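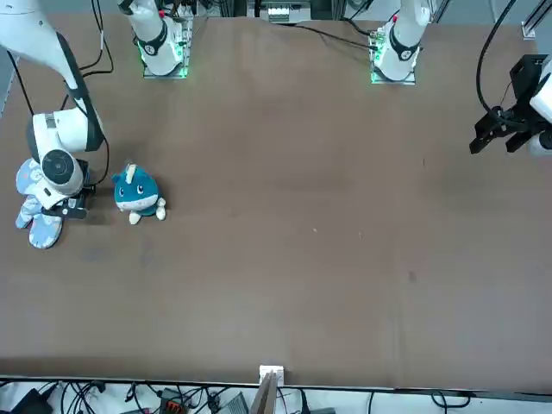 OK, hi everybody, thanks for coming back after the coffee. I'm going to talk about old dogs and walking, and I'll try to keep it to 18 minutes (Ilona Mészáros has the clock, so wave at me, Ilona!).

Start with Csonka. She came to us in Rorisbridge at 12, stiff in the back legs, and her old routine was one long walk a day. We split it into three short ones, same total distance, and let her pick the pace. Lots of sniffing. She was going up the porch steps by June.

Pause here, ask who has a dog over ten. Hands up.

Then Porkis, who is the opposite, he'd run till he dropped. With him it's the warm-up that matters – five slow minutes on the leash before any ball comes out of my pocket.

Floors! Don't skip this. Rugs on anything slippery, and trim the fur between the pads.

If your dog starts limping or won't get up, call your vet before you change the walks.

Handouts are by the door, then questions.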